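Pavell parts notes

Hello! This is the readme for Pavell, my list of second-hand computer part adverts. I started it because I kept paying too much for old desktops and wanted to know what things really go for. There are 1,863 adverts in the main file, one per line, all typed in or tidied up by me and Anqi Wei over a lot of evenings (and a lot of tea).

Columns are: part type, maker, model as the seller wrote it, asking price, final price if we know it, condition, and a notes column that has got rather out of hand. Prices are in pounds and don't include postage. If the final price is blank, the advert vanished before we could find out – please don't read that as unsold.

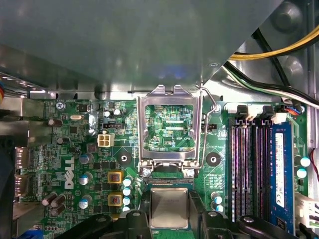 Condition was the hard one. Sellers use "untested" for everything from "fine but I've no monitor" to "I found it in a skip", so I've kept their wording and added my own grade next to it, A to D. Anqi graded a batch of 29 without seeing my marks and we disagreed mostly on B and C. Treat those two as one lump if you're doing anything serious with them.

Motherboards sold without a processor have their own part type, board-only. I used to lump them in with bundles and the averages came out daft. Zihan Xie spotted that one, thank you Zihan!

Files:
adverts.csv – the main list
small.csv – the first 1,000 lines, handy for trying things out
makers.txt – spellings I've merged (you would not believe the ways people type Dell)

Seller names and phone numbers have been taken out. If you find one I missed, tell me and I'll remove it that day.

Use it for whatever you like, just say where it came from. Last tidied 2018-02-27. The next lot should go up in May, with laptop memory added if Qianru Kong sends me her spreadsheet.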